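November 1, 2019

Access control review, Grevent tenant, second pass.

Mwende forwarded the vendor's control matrix last night. It claims every privileged account is behind MFA. I pulled the Badex export myself and got 2,648 accounts, 18 flagged privileged, and two of those with no second factor on record. Coste support says they are "service identities" and out of scope. One of them logged in interactively on the admin console, so I don't buy it. Asked for the ticket that approved the exception. Nothing yet.

Also not convinced by the log retention answer. The matrix says logs go to Himby and stay there. Upendo searched for the oldest record she could find and the search gave up at 800 results without saying so. That's a display cap and tells us zero about retention. She's rerunning it through the API. 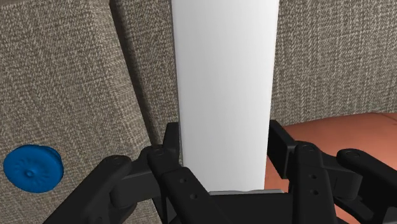 Sim render, white cylinder in the black gripper.

Boundary diagram: still the old one. It shows a backup link that Alfie swears was removed. Config dump says the route is there. Alfie to check which of them is stale before anybody signs anything.

Beatrice wants to call the inherited controls done on the strength of the host's letter. The letter covers the data center and says nothing on patching of guest images. Left them open.

To do
- exception ticket, chase Coste again
- API log pull (Upendo)
- route check (Alfie)
- tell Mwanaisha the November date is optimistic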